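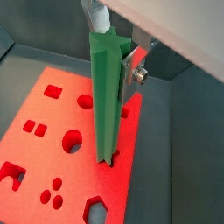
According to Rothe the yaw estimate has been fine since the May patch and we should quit tuning it. That came in as a review comment on the pose branch, with a plot of angle error against time and no axis labels. I don't buy it yet.

**9 June 2024**, insertion stack, bench at Claltisstead

A five-pointed star repeats every 72 degrees, so the worst yaw error you can make is 36. The plot wraps at 180. Anything averaged over that is junk. Re-plotted from the raw logs with the right wrap: 113 attempts, median error about 2 degrees, which sounds great until you look at the tail. 7 of them sit close to the 36 limit, i.e. points lined up with the valleys. The planner reports success on every one of those anyway, because "success" in the Flornton wrapper means the trajectory finished. It doesn't check depth.

Also unclear to me: how much of the good median comes from the wrist view. The green-on-red segmentation is easy. I'd like to see it on a part that doesn't contrast with the foam before anyone writes "general" in the readme again.

Changed today:

- wrap angle now read from the part file (`sym_order: 5` for the star)
- success requires final z below the board surface, threshold still a guess
- spiral search off by default. It was hiding bad estimates

Not changed: force limit, approach speed, grasp width.

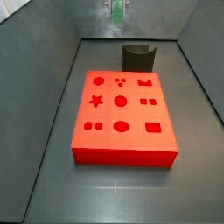
Notebook vol. 2, p. 113

Overhead side of things. The board pose comes from fitting a rectangle to the top face of the red block, and the front face keeps leaking into the mask. It's in shade and a deeper red, so a fixed threshold ought to split them, and mostly does. I don't trust "mostly". Tried fitting to the nine groups of holes instead. Better on paper, slower, and it once came back with the grid rotated a quarter turn.

The dark curved block behind the board covers a bit of the rear edge from this angle, so the fit there is extrapolated. The Demenmont code fills in the missing edge and gives it the same confidence as the visible ones. Filed a ticket. No idea if they read them.

Todo: log confidence per edge, rerun the bad 7 from saved frames, ask for axis labels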